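Teaching by Hand group, February meeting
Room 2, MacRitchie building
Chair: Rafail Petridis

1. Last month's notes
Agreed, with one fix: the cable order went to Prasanel, and Sendano had nothing to do with it.

2. Basket and cloth task
Rafail reported on the first proper block of demonstrations for Clikero, all done with the hand-held grippers. 45 runs kept, 9 thrown out, mostly for hands moving too fast at the start. He was delighted with how quickly people pick it up! A newcomer managed a clean run before the tea break, and the group agreed this beats the old joystick sessions by a mile. 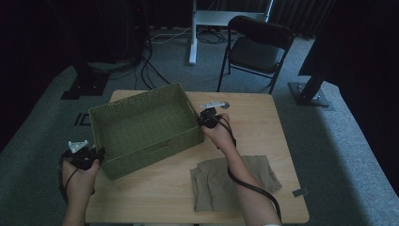 There was a good long talk about the cloth. Should it be folded the same way each time, or left a bit different for every run? Most of us want it different, so the robot sees plenty of creases and corners. Rafail would like the basket turned to a new angle between runs too. Agreed to try both for the next block.

3. Cables
The leads still tug at the wrist on long reaches. Longer ones are on the way from Prasanel. Until then, start with slack on both sides and stop the run if anything pulls.

4. Remote control trial
Sendano have offered us their remote set-up for two afternoons. Very keen to see the same task done both ways and compare. Rafail to reply and book the room.

5. Any other business
Labels for the spare grippers, please. Shared folder is nearly full.

Next meeting 2 pm, same room.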